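Por qué algunos pájaros se quedan en invierno

Cuando llega el frío, muchas aves se marchan. Las golondrinas y las cigüeñas vuelan hacia lugares más cálidos, donde encuentran comida. Otras se quedan todo el año en la misma zona. Vamos a ver cómo lo consiguen.

¿Qué es lo más difícil del invierno?

Parece que lo peor tiene que ser el frío, pero para un pájaro pequeño el gran problema es la comida. En invierno hay muy pocos insectos y los días son cortos. Un pájaro que busca alimento con la luz del sol tiene menos horas para comer y una noche muy larga por delante.

Por eso los pájaros que comen semillas lo tienen más fácil que los que solo comen insectos. Las semillas siguen ahí, en las plantas secas, en los árboles o en el suelo.

Un abrigo de plumas

Las plumas sirven para volar y también para abrigarse. Debajo de las plumas que vemos hay otras más suaves, que se llaman plumón. Entre ellas queda atrapado el aire, y ese aire guarda el calor del cuerpo. Cuando un pájaro tiene frío, ahueca las plumas para que quepa más aire. Entonces parece una bola – pero no ha engordado.

Para perder menos calor, algunos esconden el pico entre las plumas de la espalda o duermen muy juntos en un hueco. 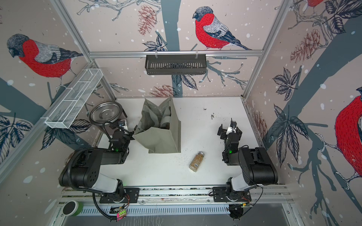 El camachuelo

El camachuelo común es un pájaro rechoncho, con el pico corto, negro y muy fuerte. El macho tiene el pecho rojizo y la hembra lo tiene de un color pardo grisáceo. Los dos llevan una especie de gorro negro y una mancha blanca encima de la cola, que se ve bien cuando echan a volar.

Come semillas, bayas y brotes de los árboles. Su pico funciona como unas tenazas pequeñas: aplasta el fruto, aparta la pulpa y se queda con la semilla. En primavera también busca insectos y arañas para sus crías.

Muchos camachuelos pasan todo el año en la misma región. Los que viven más al norte pueden viajar hacia el sur si el invierno es duro.

El piquituerto y las piñas

El piquituerto tiene las puntas del pico cruzadas. Con ellas separa las escamas de las piñas y saca los piñones con la lengua. Si hay muchas piñas, puede criar incluso en pleno invierno.

Cómo ayudar a los pájaros

Puedes poner un comedero en el jardín o en el balcón. Pide ayuda a una persona mayor para colgarlo.

Pon pipas de girasol sin sal. No pongas patatas fritas ni comida salada.
Cambia el agua todos los días. Si se hiela, pon agua nueva.
Limpia el comedero a menudo para que los pájaros no enfermen.
Colócalo en un sitio alto, lejos de los gatos.

Palabras nuevas

Plumón: pluma fina y suave que está debajo de las demás.
Migrar: viajar de una región a otra según la época del año.
Brote: parte nueva de una planta que empieza a crecer.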